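Workshop tips: looking after a two-finger gripper

These notes cover the small gripper we use for bench work at Zastudcombe. Most of them apply to any parallel gripper with bolt-on fingers. Isolate the supply before putting a hand, a brush or a key between the fingers.

Cleaning

Clean the fingers at the end of each working day. Use a dry brush first, then a cloth barely damp with water and a drop of washing-up liquid. Solvent makes some plastics brittle and should be kept off the fingers and any pads.

A toothbrush is the right size for nearly all of it. Choose one with a long, thin neck and a small head, so that it reaches the gap behind each finger without fouling the rail. Brush outwards, away from the slide. Brushing inwards packs dust against the wiper, and the fingers will start to stick at the open end.
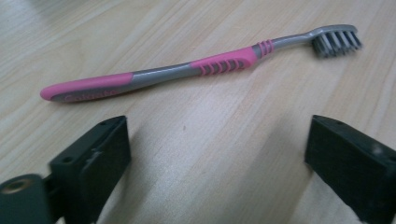 Keep one brush for dry dust and a second for grease, and mark the handles. A greasy brush leaves a film on the gripping faces, and light objects then slip at a force setting that held them the day before. If this happens, degrease the faces before touching the force setting.

Screws and inserts

Check the finger screws every 6 weeks. Remove one screw at a time, wipe the thread, add a very small amount of medium-strength threadlock and refit. Do not let threadlock run on to plastic parts.

Brass inserts in plastic mounts need more care than the screws. Start every screw by hand. If it will not turn freely for the first two turns, back it out and begin again. An insert that spins in its hole has to be replaced, together with the mount if the hole has gone oval. Tightening harder will pull it out altogether.

The Dreda mounts take a slightly longer screw than the Jurić ones. Store them in separate tins. A long screw in a short hole bottoms out before it clamps, and feels tight when the finger is still loose.

Squaring the fingers

Close the fingers slowly on a strip of thin paper and pull. Repeat at the tip, the middle and the base. The drag should feel the same at all three. If the tip holds and the base does not, slacken the finger screws a quarter turn, close on a flat steel block 8 mm thick, and retighten with the block in place.

Scuffs on the outer faces can be left alone. Scores on the gripping faces should be rubbed down with fine wet-and-dry paper on a flat plate, doing both fingers equally.

Records

Jeptoo Urio keeps the log for the Diker bench. The last pair of fingers came off at 531 hours with worn faces; the pair before that lasted 215, with no dry brushing at all. Write down the hours, the screw length and which finger was changed. Left and right are named from the mounting side.

Spare inserts are in the second drawer, with the hex keys.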